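카담 양팔 세탁물 작업 셀, 여섯 달 써 본 뒤의 사용기

2025년 7월, 글쓴이 아디암보 냔다 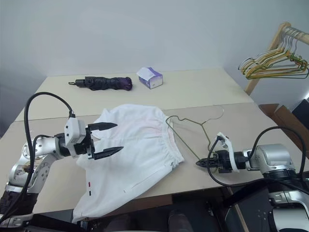 니마 음브왐보는 초안을 읽고, 그리퍼 이야기보다 케이블 이야기를 먼저 써야 한다고 했다. 이 셀을 멈추게 하는 것은 대부분 손목으로 내려가는 케이블이고, 핑거는 닳아도 하루는 버틴다는 의견이었다. 맞는 말이라 순서를 바꿨다.

우리는 이 셀을 1월에 들여와 옷걸이 걸기와 반바지 개기 작업에 쓰고 있다. 지금까지 누적 가동은 646시간이다. 제조사 시연을 본 것이 아니라 직접 설치하고 정비하면서 적은 내용이다.

케이블
양팔 모두 검은 케이블이 팔 위로 고리를 그리며 넘어간다. 여유가 너무 짧으면 팔을 끝까지 뻗을 때 커넥터가 당겨지고, 너무 길면 늘어져서 작업물을 건드린다. 설명서에는 권장 길이가 없다. 우리는 팔을 가장 멀리 뻗은 자세에서 손가락 두 개가 들어갈 만큼 남기고 묶었다. 왼쪽 커넥터는 317시간째에 접촉 불량이 나서 교체했다. 부품은 쿠시에르에서 주문했고 나흘 걸렸다. 교체 자체는 육각 렌치 하나로 끝난다.

그리퍼
핑거 두 개가 평행하게 움직이는 방식이다. 반바지 허리 고무줄처럼 두께가 있는 곳은 잘 잡는다. 얇은 천 한 겹은 핑거 끝 높이가 조금만 틀어져도 놓친다. 가는 철사 옷걸이는 더 까다롭다. 상판에 누워 있으면 핑거가 들어갈 틈이 거의 없어서 접근 각도를 따로 잡아 주어야 한다. 초기 설정값으로는 쓰기 어려웠다. 핑거를 갈면 영점을 다시 맞춰야 하는데 메뉴가 세 단계 안쪽에 있어 매번 찾게 된다.

상판과 배치
우리 상판은 패널 두 장을 이어 붙인 것이다. 이음매에 단차가 생기면 높이 보정이 앞판과 뒤판에서 달라진다. 월요일마다 자로 대 보고 다리 높이를 조절한다. 상판을 따로 사야 한다면 한 장짜리를 권한다. 작업물은 앞판에서만 다루고, 옷걸이 랙은 오른쪽 뒤에 세웠다.

보정
양팔 위치 보정은 은둥우 소프트웨어로 한다. 처음에는 한 시간이 걸렸고 지금은 20분이면 된다. 중간에 취소하면 이전 값까지 지워지므로 시작하기 전에 파일을 저장해 둘 것. 우리는 한 번 날렸다. 오류 번호 1118은 설명서에 없어서 문의했더니 손목 축 원점을 잃었다는 뜻이라고 했다. 전원을 껐다 켜고 손목만 다시 원점을 잡으면 풀린다.

평소 관리
매일 핑거 안쪽의 보풀을 마른 천으로 닦고, 주 1회 관절 볼트를 확인한다. 윤활은 아직 하지 않았다. 카다 제품을 쓸 때는 매달 해야 했던 일이라 이 점은 편하다.

정비 접근성은 좋고 설명서는 부실하다. 케이블과 핑거 예비품을 한 벌씩 같이 주문하면 된다. 감속기 소음은 지난주부터 오른쪽이 조금 커진 듯해서 기록 중이다. 다음 점검 때 열어 보고 댓글로 적겠다.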